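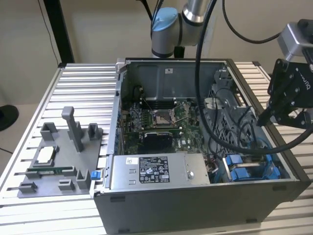

Used Computers at Terico: Your Questions

Where do your computers come from?
Mostly from offices in Dristhorpe that change their equipment. Last year we received 427 machines, desktops and laptops together.

Do you erase the old data?
Yes, always. The drive is erased before the computer goes to the shop. If the erasing fails, we destroy the drive and put in another one.

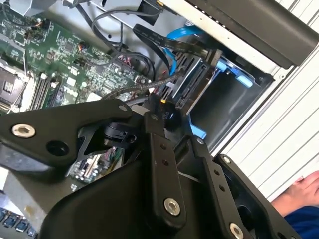 Is there a warranty?
Desktops have 6 months and laptops the same. The battery is not included in the warranty. Please keep your receipt, we cannot search for it by name.

Can I bring my own computer to you?
You can, if it is not older than 15 years. We do not take printers or tube monitors. For these please ask at the Breter recycling yard.

How long does a repair take?
Usually 2 weeks. In September it can be longer, when the schools start.
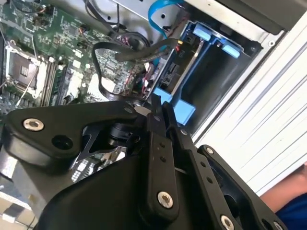
Do you install Windows?
We sell with Linux or without a system. If you already own a license, we can install it for a small fee.

Where can I park?
Behind the building, entrance from Coetzee Street. The gate closes at 5 p.m.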